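April 11, 2023

Back at the bench after the long weekend, and very glad to find the Etitz dye samples had kept perfectly well in the cold cupboard. I was half expecting a row of mouldy jars! The madder one smells a bit like old tea, but then it did in March as well, and I rather like it.

First job was to go back over the wool from the Kozan batch. I had written it off as too patchy to be any use, but having slept on it I think the trouble was my stirring and my impatience to get the skeins in before the alum had properly dissolved. So I scoured 2 fresh skeins (same fleece, same spinner, bought on the same day from the Catholm market people - no, Catalholm, I always drop the middle out of it) and left them in the mordant for 16 hours with the lid on. Plain rainwater this time. I do wonder whether our tap water dulls the reds, and it would be nice to know before the autumn course. 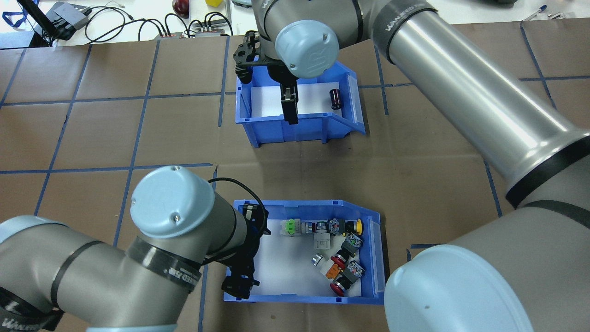

The first skein went into the madder at lunchtime and I brought the pot up very slowly, stopping at 68 on the dial thermometer. Anything hotter and the browns start coming through, as the Illent recipe warns in its rather grand way. It is a lovely old recipe, by the way, and I would urge anyone sharing this bench to read the whole of it, including the long grumble about chalk. I have copied it out in pencil at the back of this book.

By teatime the colour was a good warm brick, much more even than last month. Rinsed twice, then hung over the sink. The second skein is still sitting in its mordant water and can wait for weld, if I can find enough. There was a paper bag of it on the top shelf and I haven't the faintest idea where it has gone - if you have moved it, please just put it back, no questions asked.

Still to do: wash the big pan, label the jars properly (my pencil rubs off), and cut a snippet of the brick for the window test. I want one half under card and one half in full sun until the end of the month.

Nearly out of alum again.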